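From: Precious Talavera
To: packfloor-talk
Subject: Re: [packfloor-talk] What happens to the sorters when the arm comes in?

Jayson Bautista wrote:

> Hi all, I run the afternoon line at a fruit packer a good bit smaller than
> most of yours. The owners came back from a visit to Lerkier very excited and
> now we're getting a sorting arm, one to begin with, for the gift basket side.
> I've been told to "prepare the team" and I have no idea what that means. My
> people want to know if they still have a job and I don't have an answer that
> I believe myself.
>
> For those who have been through it: what did your folks end up doing all day?
> Did anybody's pay change? And who teaches the thing, is it the vendor or is
> it us? I got three different answers from three different salespeople.
>
> Also if anyone has dealt with Ikby for the grippers I'd love to hear it.
>
> Jayson

Hi Jayson, and hi everybody, I've been reading along for ages and only posting when somebody asks about labels, so forgive the length of this one!

We've had our cell at Castillo since April of last year. I was a hand sorter before that, and then a lead, and now my badge says "cell operator", which my kids think is hilarious. So I can tell you what it was like from the floor, but I can't tell you much about what it cost, and if your owners want numbers they should get them from our office and not from me.

First, your last question, the one about who teaches it. We do. The vendor set the arm up, bolted everything down, ran us through the safety stuff and went home. After that the teaching was ours, and I wish somebody had warned me how much of the first months would be that. One of us moves the arm through a pick, over and over, and it gets saved, and then we do it again with the fruit turned a different way or the basket shoved over a few inches. We were asked for 300 good ones per kind of fruit before anybody would let it run alone. It's slow, and your shoulders will let you know about it. Lok-yiu Ko was the best at it by a mile – she'd been hand packing longer than any of us and she just knows where to take hold of a fruit so it doesn't bruise.

And that was the first thing that changed for people here, I think. The folks who were quiet and quick and never got noticed were suddenly the ones the engineer wanted to talk to. Phúc Dương, who looks after the software side, used to come down with a plan all written out, and Lok-yiu would watch for a minute and say no, you're coming in too steep. He started asking her first. That went over very well on the floor, as you can imagine.

We look at a lot of pictures from the wrist camera now, too. I had to get used to seeing the job from the hand's side. You get the two fingers big and black at the bottom, the white table past them, and the fruit in its basket off to one side with the finger hiding part of it. My first reaction was how little it gets to see! I pick with my whole head turned and my other hand steadying the basket, and the arm gets whatever happens to be past its own fingertips.
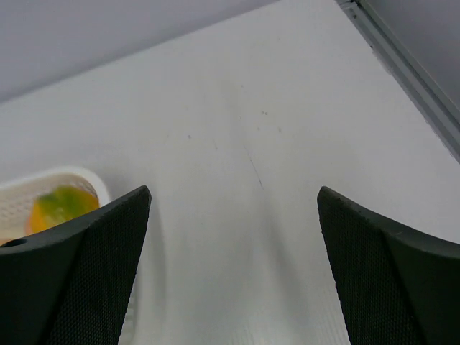

CASTILLO PACKING FLOOR, 13 July 2024

I'm putting the place and date in because our list archive scrambles them and I've been caught out by that before. Fingers are open and there's nothing between them, fruit is in the white basket on the left. Orangey yellow with a good bit of green on top, and a color like that is exactly where my team and the machine used to disagree. A person sees that much green and has an opinion right away, and Mỹ Ung and I don't even have the same opinion! She'd let it go out, I'd hold it back a couple of days. So before we could teach the arm anything about color we had to sit down and agree among ourselves, which in all my years there we had never done. We argued for most of two lunch breaks. The sheet we ended up with is taped to the side of the cell, and the hand sorters use it too.

Notice the little dark specks on the table as well. We never used to care about specks. Now wiping down is a proper task with a name next to it, on the start of shift list, and whoever has it signs. Some people felt that was a demotion (I pack fruit, I don't wipe tables) and I should have seen it coming and put my own name on the rota first. Do that, Jayson. I did it in the second week and the grumbling mostly stopped.

OK, jobs. I know that's the real question. There were 17 of us on the sorting side when it came in, and nobody was let go because of the arm. I want to be fair though. Two people left in the first year and they weren't replaced, and I think before the arm they would have been. So when management says no jobs were lost I say well, yes and no. Your people will hear about that kind of thing from somebody, so I'd get ahead of it. We were promised 90 days' notice of any change in duties, in writing, and if you can get your owners to put something like that on paper before the crate is even unpacked it will do more for the mood than any amount of pizza. We had the pizza as well. It was fine.

Pay. The operators got a bump, after asking for it. It wasn't offered. For the first few months we were doing the teaching at sorter's pay, and Mỹ was the one who wrote down everything we'd been doing and took it upstairs. Keep a notebook from the first day. Hers had dates, who did the picks, what went wrong, and it was very hard to argue with. The hand sorters' pay didn't move, and there's still a bit of feeling about that between the two ends of the room. I don't have a fix for you.

What do people do all day? It depends who you ask. One person sits with the cell (well, stands, mostly). You feed it, you clear it when it gets stuck, you take the ones it isn't sure about. Then the rest are doing what they did before with more of the awkward stuff in it, since the easy fruit goes to the arm. That part surprised me. The hand line got harder. It used to be you'd get a nice run of easy ones and could chat and rest your eyes, and now nearly everything that reaches you needs a decision. By the end of the shift people were wiped out and couldn't say why. We went to swapping stations every 30 minutes and it helped a lot, the headaches especially. If you only take one thing from this email, take that one, and do it from the start.

The other thing is the talking. Our old line was shoulder to shoulder and you knew everything about everybody. At the cell you're by yourself. I missed it more than I expected, and the younger ones didn't seem to mind, so maybe that's just me. We moved the break table closer to that end and it's a little better now.

On Ikby – we have never used them so I can't say. We looked at Cloltov fingers early on and ended up with something else, for reasons that were decided over my head. Whatever you get, ask about the face of the pads and how you clean them. Ours are black with a fine dotted texture all over, and juice gets into a texture like that, and then it's you there at the end of the day with a soft brush. I'd ask for a spare set in the first order too. We didn't, and we waited, and it was a long wait with everybody back on hand picks and saying I told you so.

About "preparing the team", I think I'd just bring them in early. Let them drive it. Ours was roped off for the first week while the grown-ups set it up, and by the time we were allowed near it half the room had decided to hate it. When people finally got a turn moving it around themselves the whole thing got a lot less scary, and also a lot less impressive, which was good for us. It dropped things. It went for a basket and missed it by a mile. Hard to be frightened of something after you've watched it do that!

I asked Phúc if he'd mind answering questions and he said go ahead, so anything about the cameras or the recording side, post it here and I'll pass it to him. He's not on the list. And Jayson, if you want to bring a couple of your sorters over to see ours running, I'll ask my manager, but you'd need closed shoes and somebody has to sign you in. Mornings are better, we change fruit after lunch and it's a mess.

Does anybody else rotate stations, by the way? I'd like to know if other places do it on a timer like us or just let people call it when they've had enough. We have an egg timer and it has been dropped so many times that it now goes off more or less when it feels like it, so I'm looking for a better one.

Precious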